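Laxdal trio at the Kulwood, who else was there?

Forum: Live Music > Jazz and Improvised > Concert Reports

brushes_only
Posted Wednesday, May 31, 2023

I came home from the Kulwood last night and could not sleep, so I write this while it is fresh. The Laxdal trio played the complete Vulledel suite, with Guðlaug Oddsson singing on the second half. I had only known it from the record, and I was worried because the record is made with many layers and on stage they are three people plus voice.

The first set was very quiet. The bass player used the bow for almost all of it, and the piano left so much space that I could hear the ice machine from the bar. Then Oddsson came on without any announcement and started "Gamus" much slower than the recorded version. For me it was the best moment of the evening. She sings the low notes as if she is speaking to one person in the room.

I have two complaints. The drums were too loud from where I sat (left side, near the pillar), and the break was too long. The bar closed before the break was finished, so people were standing with nothing to do.

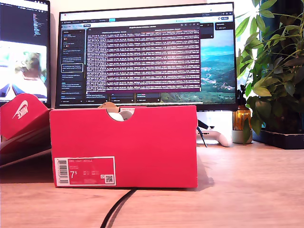
The second half also had one piece I did not recognize, between "Gamus" and the last song. It was in a minor key, with a slow waltz feeling, and the pianist played the melody with only the left hand. If somebody knows the title, please tell me. I have looked in the booklet of the record and it is not there.

I would go again, even with the pillar.

oldreed
I was there, right side, third row. No problem with the drums on my side. I think it is the room. The Kulwood has a low ceiling on the left and the cymbals go straight into it.

I don't agree about "Gamus" though. At that tempo the song falls apart. The words need to move, it's a song about a train for heaven's sake. By the last verse I was counting beats to keep awake.

brushes_only
Is it about a train? I understood it was about a woman who waits for a letter. English is not my first language, so perhaps I missed a verse.

oldreed
The letter comes by train. Second verse.

brushes_only
Then we can both be right. But I still like it slow – when you wait for a letter, the time does not move fast.

mariner_179
The piece you ask about is an old one of the pianist's, from before this trio. I heard him play it solo a few years ago and he called it just "Waltz." Not on any record as far as I know.

Did they do an encore? I had to leave for the last bus.

brushes_only
Thank you, that explains why I could not find it. Yes, one encore, very short, without the voice. It was the opening theme of the suite again, but with brushes in place of sticks. The drums were perfect there, so I think the loudness before was a choice and the ceiling is only part of it.

tenorlady
Sorry to be the sour one, but was no one else bothered by the price? I paid 113 for two seats, and the whole suite is shorter than most people's first set. I like Oddsson very much, but she sang three songs.

oldreed
Four with the wordless one.

tenorlady
Humming is half a song. Three and a half, then.

brushes_only
I understand the point about the price, my ticket was also not cheap for me. But I prefer a short concert where I remember every piece. Last year I went to one that lasted three hours and I can tell you only that the chairs were hard.

mariner_179
Did anyone ask at the merch table if there will be a live record? I saw two microphones hanging over the piano that are not usually there.

tenorlady
I asked. The man selling the records said "maybe" and then sold me a record.

brushes_only
If they release it, I hope they keep the waltz. I will write here if I hear something.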